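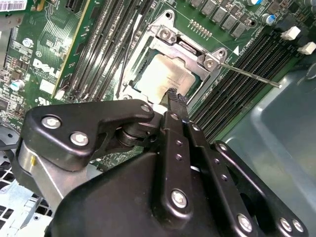 Keeping an old phone going: notes for the Ulldale library talk, 2025-06-18

Good afternoon, everybody, and thank you for coming. Say hello to the back row and check they can hear me. My name is Danica Mladenović and I've been running the phone help sessions over at Brondstead since April, so one or two of you will have heard my views on chargers already (sorry, you're getting them again).

Start with the question I get most: "Is my phone too old?" Usually it isn't. What people mean is that the battery doesn't last, or it keeps saying the storage is full, or the bank's app has stopped opening. Those are three separate troubles and I'd like to take them slowly, with plenty of stops for questions.

BATTERY. Ask for hands up: who charges overnight? Most phones will manage that perfectly well, but they don't like getting hot, so please don't tuck them under the pillow. Show where battery health lives in the settings — it's in a different place on nearly every make, so I'll go round the tables afterwards and find it with you. Tell the story of my own phone, which used to die at 30 per cent every time I stood at the Fairclough bus stop in the cold. A new battery sorted it out, and I had been all set to buy a whole new phone, more fool me.

STORAGE. Nearly always photos and videos, and very often videos other people have sent you. Read out the one from last month: 502 pictures in a single family chat, a good many of them the same birthday cake. Go through how to clear a chat without losing the ones you care about. Copy first, delete second. Say that twice. Then remind them about the "recently deleted" folder, which goes on taking up room until it's emptied.

Pause here for tea if we're past the half hour.

UPDATES. This is the dull bit and I do go on, so keep an eye on the clock. There are 2 kinds: the big ones that change how things look, which everyone grumbles about, and the small security ones. Both matter, but if your phone has stopped getting the security ones altogether, that's when I'd begin to think about banking on something newer. Explain how to look up the date of the last one. Don't get drawn into which make is best!

If someone asks about second-hand phones: yes, happily, from a proper shop with a returns policy. Check it isn't locked to a network, and ask how long the updates will carry on.

Handouts are on the table by the door. I've printed them in large type, and page 11 has space for writing down your own model and its settings. Next session is at the Killari rooms, same talk but with tablets. Bring your charger, and the cable too, please.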